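会社案内

事業内容
株式会社ドレンドネスは、食器および台所用品の卸売と、飲食店・給食施設向けの補充代行を行っています。取扱品目は陶磁器、樹脂食器、カトラリー、保存容器、布巾、スポンジ類です。小売店舗は設けておらず、取引は法人および個人事業主に限ります。

沿革
1960年、輸入陶器の仲買業として創業しました。創業当初の取扱いは洋皿とスープ鉢が中心で、樹脂製品は後年の追加です。その後、仕入先の廃業に伴い在庫と型番台帳を引き継ぎ、廃番品の代替照合を業務に加えました。この台帳は現在も更新を続けており、旧型番からの検索に対応しています。
現代表のエヴァリスト・ボルトロッティは商品管理部門の出身で、品番体系の統一と検品基準の文書化を担当しました。

取扱シリーズ
Gullix(グリックス):樹脂製の深鉢および椀。積み重ね時の高さを基準に設計し、同一口径であれば色違いの混載が可能です。
Fekete(フェケテ):業務用カトラリー。柄の長さは2種類です。刻印の有無は注文時に指定してください。
Toson(トーソン):布巾、スポンジなどの消耗品。定期補充契約の対象です。

検品基準
入荷時に外装、数量、品番を照合し、その後に抜き取りで外観を確認します。陶磁器は縁の欠け、貫入、高台のがたつきを、樹脂食器は反り、バリ、色むらを確認項目とします。1ロットの入荷数が100個以下の場合は抜き取りを行わず、全数を検品します。
基準を外れた品は仕入先へ返却し、訳あり品としての販売は行いません。釉薬の濃淡など製法上避けられない個体差については、限度見本を用意しています。見本の貸出は営業窓口で受け付けます。

保管および出荷
倉庫は陶磁器棟と樹脂・繊維棟の2棟で構成しています。繊維製品は湿度の影響を受けるため、床面から離した棚に保管し、先入れ先出しで管理します。
出荷単位は原則として元箱単位です。端数出荷は補充契約先に限り承ります。午後2時までに確定した注文は当日中に出荷指示を行います。棚卸を実施する9月は締切時刻を繰り上げますので、事前に配布する出荷予定表を確認してください。

補充契約
契約先ごとに品目別の下限数を設定し、在庫報告に基づいて不足分を納品します。下限数の変更は月単位で受け付けます。破損品の引取りは陶磁器のみ対象とし、搬出時は緩衝材で個別に包んだうえで、品番を外箱に記載してください。

廃番品の照合
旧品番が不明な場合は、口径、高さ、重量、裏印の有無を照会票に記入してください。寸法は外寸で統一します。回答には候補品番と、現行品との寸法差を記載します。候補が複数ある場合は、積み重ねの可否を優先して並べます。 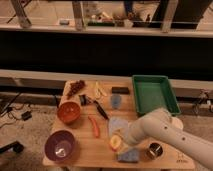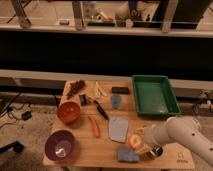

木製の卓上に並べた台所まわりの品々

お問い合わせ
新規取引、見本の貸出、廃番品の照合は、各照会票に記入のうえ営業窓口へお送りください。検品基準書の写しは、取引開始後に品目別に交付します。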